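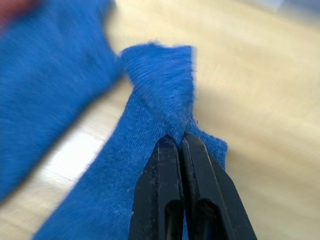

January, station 3, evening entry

The stoppage began at 2:10 in the afternoon and ended a little before five. I am recording it here in full while the order of events is still clear, as the formal report to Clendura will be much shorter.

The cell had been running the knitwear folding trial without interruption since the morning. The counter stood at 2,288 completed grasps when the arm closed on a piece of blue knit, lifted, and did not release at the drop point. The controller reported the fingers as open. They were closed. The arm then began its return move with the fabric still held, drew it tight against the table clamp, and continued to pull for 3 seconds before the force limit stopped it.

The force limit did its work, and I wish to note that first. No person was inside the marked area. The garment was stretched at one cuff and has been withdrawn from the trial.

What concerns me is the false report. A cell that believes its fingers are open will go on to its next task, and so will the operator who trusts the screen. I had looked at the status light myself and was on the point of reaching in to straighten the stack. I did not do so, but the written procedure would have allowed it, and that is a fault in the procedure as much as in the machine.

We locked out the power, released the fabric by hand, and removed the finger module. Fibers had worked into the slide behind the left finger and packed around the position sensor. The Jastix manual gives a cleaning interval of 48 hours of running time for general goods. It has no figure for knitwear. This module had run 39 hours since its last cleaning, so we were within the rule and still had the fault. Knit sheds a great deal more than the woven cotton we used in the fall, and I should have raised the matter when the material was changed.

After cleaning, the sensor read correctly through every test cycle. I have nevertheless left the cell locked out overnight. The tag is on the main switch and the key is in the Nuttall cabinet.

Decisions taken today: the module will be cleaned at the start of each shift while knitwear is in use. No one is to reach into the cell on the strength of the status light alone - power off first, in every case. The Tralik software will be changed so that an open report is checked against motor current before the arm may move. Until that change has been tested, the cell will run at reduced speed.

Still to do: send the stretched garment to Clendura with the log, order a spare sensor, and correct page 3 of the procedure. I also want to know whether the earlier slow release, noted last week and put down to air pressure, was the same fault at an early stage. The log for that shift is incomplete. I will look at it in the morning before the lockout is lifted.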